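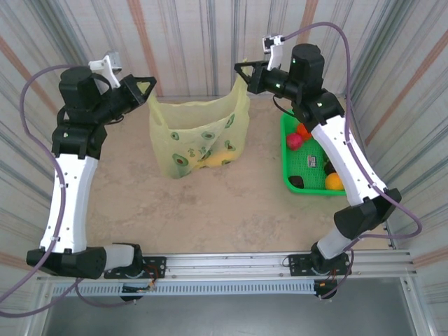 avocado bag, handles up, thing in the bottom is round and yellow

durkdale_pantry
OK I need to gush for a minute. I finally swapped my big canvas totes for these thin see-through ones with the avocado halves on them and I love them! Pale yellow, green print, and you can see what's in the bottom without digging. I got a 7 pack in September and I'm already using them for everything - groceries, library books, my kid's swim stuff.

My packing order now is round things first, boxes along the sides, bread on top. Anyone else have a system?

skeklow77
Cute print! But round things first?? I do cans first, always. A flat layer on the bottom keeps the bag from tipping over in the trunk. Anything that rolls goes in a corner once there's something to hold it.

durkdale_pantry
Cans in a bag this thin scare me a little! The edges dig in. I keep those for the one canvas tote I didn't give away.

mossyporch
Agree on the cans. I had a similar style from the Naciri market near me (lemons on mine) and a can went straight out through the bottom seam in the parking lot. Everything else I've carried in it has been fine, and that was maybe 50 trips.

larance_lou
I'm going to be the grump and say plastic is plastic. My cotton bag is 30 years old and goes in the wash with the towels. How do you even clean one of those?

durkdale_pantry
Wipe it inside out with a soapy sponge and hang it on the faucet. Takes no time! And 30 years is amazing, I want to see that bag.

skeklow77
Lou has a point about washing, especially if you carry chicken. I still want the avocado one though. How tall are the handles? I like to get both over my shoulder.

durkdale_pantry
Long enough for my hand plus a coat sleeve, but over the shoulder is a squeeze. For that I'd go up a size.

mossyporch
One more tip for the thin ones - fold them in thirds and roll toward the handles so the air gets out. I keep roughly 70 in a shoebox by the back door (yes, I have a problem).

larance_lou
70! Please send some of the lemon ones my way. I'll use them for yarn.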